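Home Docs Data Issues Changelog
4 min read

# cluvex-pinch: grasp state labels for dark cloth

Labels + small classifier for "are the fingertips holding cloth or not". Wrist view only, no depth. 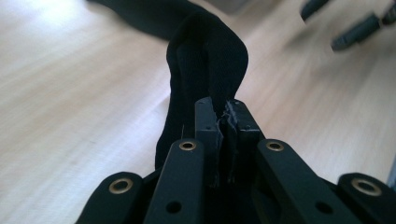

Montserrat Mateos: does the width signal alone not get you this? On thin fabric I see closed-empty and closed-on-cloth come out almost the same, so I gave up and went to vision, but I'd like to see the numbers side by side before I drop the encoder path.

Side by side is in `eval/width_vs_rgb.md`. Short version, same problem as Montserrat, width is useless on single layer stuff. Keep it as an input anyway, it helps on folded hems.

## Whats in it

- 841 episodes, cloth on table, one gripper
- 3,722 labeled frames, picked at state changes plus random fill
- states: `open`, `closing`, `pinched`, `closed_empty`, `unsure`
- split by episode, NOT by frame. Please don't reshuffle

Black fabric against black fingertips is the hard bit and the reason this repo exists. The Fehr segmenter we started from merges the two into one blob, so don't use its mask for contact. We crop around the tips and classify the crop.

## Labeling rules

Label `pinched` only if fabric can be seen going into the gap between the tips. Fabric draped behind the tips with no visible edge in the gap = `unsure`. Loose fibers don't count as cloth. Glare on the table is fine, leave those frames in.

Aaliyah Campbell did the second pass. Where the passes disagreed the frame went to `unsure`, no tie breaking.

## Running

```
pip install -e .
python -m pinch.crop --in episodes/ --out crops/ --size 576
python -m pinch.train --cfg cfg/base.yaml
python -m pinch.serve --port 5050
```

Crop size is fixed in the config too, change both or it fails silently. Known, see issues.

`serve` publishes state + confidence. The Dedasura planner reads it and holds the lift until it gets `pinched` on consecutive frames. Window length is `hold_n` in the planner config, not here.

## Known problems

- exposure jumps when the cloth fills the view, confidence drops for a few frames then recovers
- 19 episodes have timestamp drift between width and RGB. Listed in `bad_sync.txt`, skipped by default
- one table only (Pornerville lab, light wood). Dark tables untested, expect it to be bad
- slip is not a state. `pinched` says nothing about wether the grip survives the lift
- the crop script assumes the tips are near image center horizontally. Remount the camera = redo `tips.json`

## Changes

September 2024: first public version, `unsure` added, old binary labels removed. Loader for the old format is gone, pin v0 if you need it.

Next: dark table episodes, per-frame exposure in the metadata. Maybe October.

Bugs to the issue tracker, attach the crop and the width log both.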